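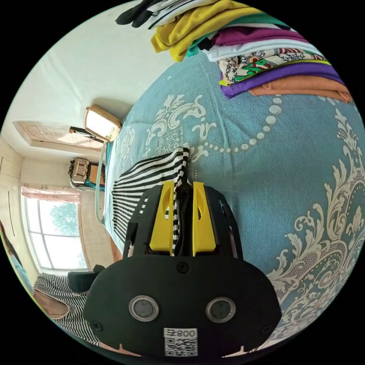 Stesum Hand Gripper

The Stesum is a hand-held gripper kit for recording how people do household jobs, and I've been keeping this page up since I bought my first set. It's sold by a small outfit called Hostik, mostly to labs and hobby groups that want to teach a robot arm to do things like folding laundry. You hold it, you do the chore with it, and the recording goes off to be turned into training material. I'm a fan, with complaints, and you'll find both below.

Background

The design is usually credited to Haziq Setiawan, who put together the first version under the name Galen. If you run into old forum posts about "Galen fingers," they mean this thing. Hostik picked it up, changed the name and started selling it as a boxed kit. The Galen manuals still float around and most of the advice in them holds up fine, except for the charging section (skip that, the connector changed).

What it looks like

The units I write about here are black with yellow fingers. There are two fingers, mounted on a black frame, and behind them sits a wide rounded housing with a pair of round sensor windows side by side. Each unit has a white sticker with a QR code and a number on it. Please write the number down somewhere when you unpack! I mixed up two of mine in the first week and spent a whole evening sorting out which recordings belonged to which.

What you get

The basic kit comes with 10 spare finger pads, a charging cable, a cleaning cloth and a printed quick start sheet. The pair kit gives you a second gripper and a bigger case. My case has a dent in the lid and still closes, so I'd call it decent. There's no stand, and I really wish there were one, because I always end up laying the grippers on whatever is closest.

Using it on clothes

Laundry is where most people start, me included. It's cheap, it's everywhere, and soft cloth gives the fingers something hard to do. You pinch a hem or a sleeve, lift, carry it over and let go. A bed makes a good work surface if you're at home, with room to spread a shirt out flat and a spot for the folded stack next to it. Patterned bedspreads are fine too (I used to strip mine down to a plain sheet every time, which was a total waste of an afternoon).

Striped tops are my favorite test piece. You can see right away on playback if the cloth got twisted, and a striped shirt on a swirly bedspread is easy to follow even when you're half asleep at 6 in the morning. Thick stuff like towels is easier to grab and more tiring to hold. Silky things slide out unless you take a bigger pinch than feels natural.

My own routine is 50 folds, then a break, then 50 more if my wrist is up for it. My longest run so far is 171 shirts in one day and I don't recommend it.
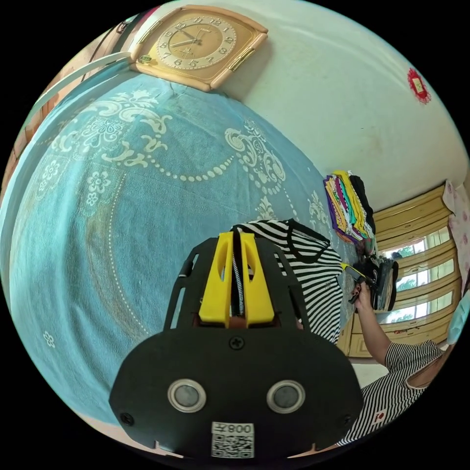 The Rondonuwu service

Hostik also sells a checking service called Rondonuwu. You upload your session, someone goes through it, and you get back a list of the clips worth keeping along with notes on the rest. Mine came back in 5 days the first time and a bit quicker after that. The notes are short but useful: mine said I was letting go of the cloth too high and rushing the last fold, and yes, guilty on both.

It's an extra charge per batch, so I'd hold off until you've done a few practice sessions and thrown those away. If you're in a group, pool your uploads and split the bill.

Complaints

The weight sits too far back for small hands. The grip is okay for short stretches, but after an hour I'm holding it in a way that can't be good for me. Finger pads pick up lint like crazy, so wipe them between piles. And the software update in February wiped my saved settings, which I'm still grumpy about. Hostik did answer my email, and they sent a settings file that got me most of the way back.

Who it's for

If you want to collect your own folding data and don't have a robot arm at home, I think it's a very nice way in. If you just want your laundry folded, it won't do that for you, you're still folding every single shirt yourself. Spare pads are sold separately, and the ones for the old Galen version fit with a little trimming.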